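Household Management, Unit 3: Keeping Medicines at Home
Handout prepared by Mahlet Tesfamariam

In this unit we speak about the small store of medicines which almost every family has, and which few families check. Please read the handout before class and bring your own list from home.

The first question is the place. Many people keep tablets in the bathroom, but the air there is damp after each shower, and damp air is bad for tablets. The kitchen is also not ideal if the shelf is close to the stove. A bedroom closet or a high shelf in the hallway is usually better. If there are small children in the home, the place must be locked.

The second question is the packing. Keep every medicine in the package in which it was sold, together with the leaflet. When tablets are moved to another box, the name, the strength and the date are lost.

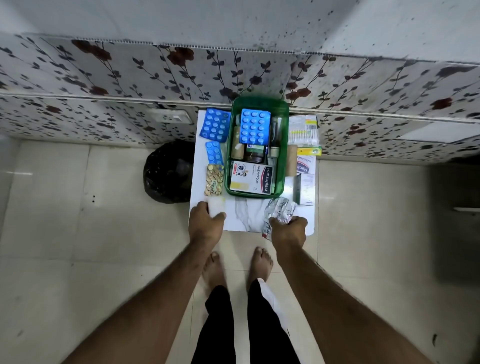 Dates should be checked two times in a year, for example in January and in July. In last year's survey in our Heltimau district, 392 households answered, and some 300 of them had at least one expired product. Begin with the things you use least. Blister packs are easy to forget, so do not cut them in pieces, or the date may stay on the part you throw away. If you store everything together in one open basket, as with the green one in the photo, where tablets share the space with rolls of tape and a small jar, take all of it out when you check. Things at the bottom are often the oldest. Creams and drops have also a second limit, counted from the day of opening. Write this day on the package with a pen.

Old medicines do not go in the sink or the toilet. Ask your pharmacy if it takes them back.

For next class: write a list of what you have at home, with name, date and place of storage. One page is enough. You may leave out any product you prefer to keep private.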